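Fleece blanket
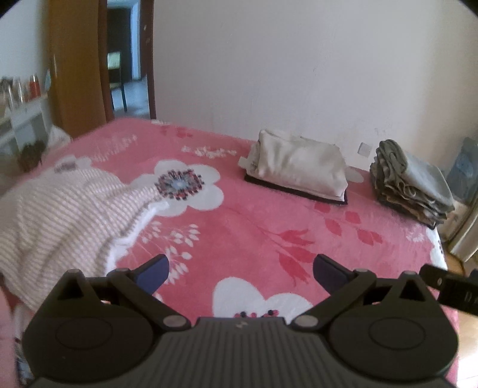
What is a fleece blanket made of? Nearly always polyester, knitted into a fabric and then brushed until the surface turns fuzzy.

I've been keeping these household entries going for the Wollville home pages for a while now, and the fleece blanket is the one I get the most mail on, so I've let it run a bit longer than the others. Everybody seems to own one! I own more than I'd like to admit (my sister keeps giving them to me).

Where the name comes from

Fleece used to mean the wool coat of a sheep, and it still does if you're talking to a farmer. The blanket kind borrowed the word for its feel. There's usually no wool in it at all, which confuses people who are allergic to wool and have been avoiding fleece for years for nothing. Check the tag, though, since blends do exist.

Kinds

Polar fleece is the classic, fuzzy on both sides and fairly matte. Coral fleece has a longer, softer pile that clumps into little ridges. Flannel fleece is smoother and has a slight shine, and it takes a print really well. Then there's sherpa, the curly stuff, which often turns up as a backing on one of the others. Shops mix these names up all the time, so I go by touch and ignore the label.

Weight is given in grams per square meter. A 200 blanket is a decent middle one, fine by itself on a mild night and good as a layer the rest of the year. I have a Jostden in that weight and it's been on my bed since August.

Prints

Flowers are the old favorite, and big ones especially: white petals on a pink ground, with red leaf sprigs and small white sprays filling in between, is a look I never get tired of. A large print suits a bed because you can read it from the doorway, while a tiny one turns to mush at that distance. Many fleeces are printed on one face only, and the back comes out as a paler, blurry version of the front. I flip mine when I'm sick of the pattern. Walov made a plaid one that I honestly like better from behind.

On the bed

You can use it under a quilt for warmth or spread it over everything as a cover. I do the second, with a striped quilt folded to one side so I can pull it up when it gets cold. Fleece is grippy, so it stays put on cotton sheets, and it's also a nice surface for folding laundry on (towels don't slide off). It does creep a little toward whoever rolls over most.

Washing

Cool water, mild detergent, no fabric softener. Softener coats the fibers and leaves the pile flat. Wash it apart from towels or you'll be picking lint out of it until Thursday. Low heat in the dryer, or just hang it up, as it dries fast anyway. Keep the iron well away from it, please. I melted a shiny patch into a lovely Amoah throw that way and it never came back.

Static and pilling

Dry winter air makes fleece crackle. A damp hand run over the top helps for a minute or two. Pilling, those little balls, comes from rubbing, and you'll find it first where people sit on the edge of the bed. A fabric shaver takes it off. Go lightly, and lay the blanket out flat first so you don't nick a fold.

Entry kept by Sena Fiadzo. See also: Quilt, Throw, Pillowcase.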